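Threads > Robotics > Control software > Kamrul Sarkar

Kamrul Sarkar
23/02/2024

ok thread. Two-arm refill swap on the plug-in vaporizer, what changed in the software since January. Typing this between runs so sorry in advance

Short version: perception better, planner a lot better, tooling still held together by a shell script Keith wrote and won't let me rename

Perception first. White plastic thing, in front of a white outlet strip, in front of a white wall. Our old segmenter just gave up. Mask would leak into the strip and the pose went with it

Switched to fitting edges on the top face. Rounded square, round hole in the middle, ring of little ridges around the hole. Ring is great for center. Useless for yaw — same every few degrees, and the fit will happily lock onto the wrong ridge

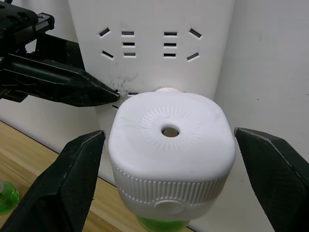 Wrist cam, vaporizer between the fingers. Ridges wash out toward the right.

So yaw now comes from the oval button bump on the front. It's the one thing on the side wall that breaks up the ribs. Find the arch above it, take the midpoint, done. 28 lines of Python replaced a model we spent two weeks labeling for

Glare is its own problem. Glossy top, bright side goes flat and you lose ridges there. I stopped fighting exposure. Fit takes whatever arc it can get and reports how much of the ring it really used. Below threshold it asks for another view instead of guessing

(should of done that from day one)

Also masking out our own fingers. The scuffed tips are light gray now and the edge finder loved them. Render the gripper from the joint angles, pad by 5 pixels, ignore everything inside. If your fingers are new you won't see this, wait a few months

Planning. Old setup: each arm planned alone, other arm treated as a frozen obstacle, take turns. Safe and super slow. Handoffs took forever and half the time the second arm couldn't find a way in

Plunow (our planner, Chelsea's name, don't ask me) now plans both arms as one big chain whenever the grippers are within handoff distance. Outside that it goes back to seperate plans. The switch point is a config value and yes I've tuned it by feel

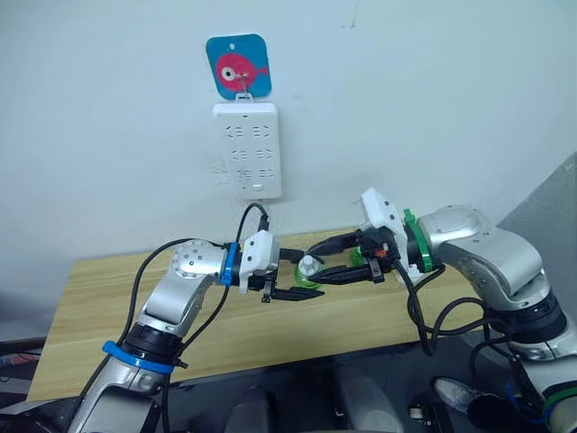
Grippers nose to nose over the table, small white part on its green base right between them.

Close-in is where the joint planner earns its keep. Fingers that close, a turn-taking plan has basically no free space left. Now both wrists tilt a bit and share the error

Cables!! Not in the collision model until last month. Planner thinks the arm is a bunch of clean capsules, meanwhile there's a bundle drooping off the wrist. Added a fat cylinder hanging from each wrist link, gravity direction, done. Ugly. Caught 3 bad plans the first morning

Small config tip: we name arms by ring color at the wrist, blue and green. "Left" and "right" swapped meaning depending on whether you were looking at the head view or standing across the table. Sandra found 17 places in the repo where it was backwards

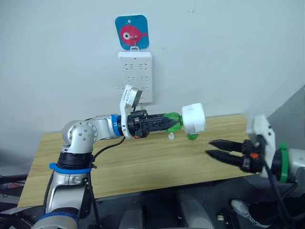
Regrasp logic is the part I'm rewriting now. The grasp used to be one pose relative to the object, picked once, kept forever. Now each grasp carries a list of what it leaves free for the other arm. Blue has the bottle sideways with its base pointing over at green, so the white sleeve end is the free end and green can come in open from that side. If blue held it further along there'd be nowhere to go and the planner should know that before it moves, not after

Loose caps lying on the table are just "small stuff, keep out" for now. They get a low box each. Clear plastic has terrible depth so its box comes from the color image only, and I don't love it

Tooling. Rultus is our replay viewer, it finally shows head and wrist cams on one clock. Before that I was lining up videos by eye like an animal. Clock offset gets logged per run. Please log yours

Next: force threshold for the twist. Currently one number for everything, which is dumb. Wendy has a branch. More when it merges

Comments

Sandra Fothergill: it was 17 and then I found another one in the test fixtures. PR is up

dobson_rigs: how do you stop it flip-flopping between joint and separate planning right at the switch distance?

Kamrul Sarkar: @dobson_rigs two thresholds, in is tighter than out. Should've put that in the thread

Keith Mapplebeck: the script keeps its name

mlw_controls: would like to see the button arch code, even messy. We have the same yaw problem with bottle caps

Contact | © 2024 Kerkemov | Back to top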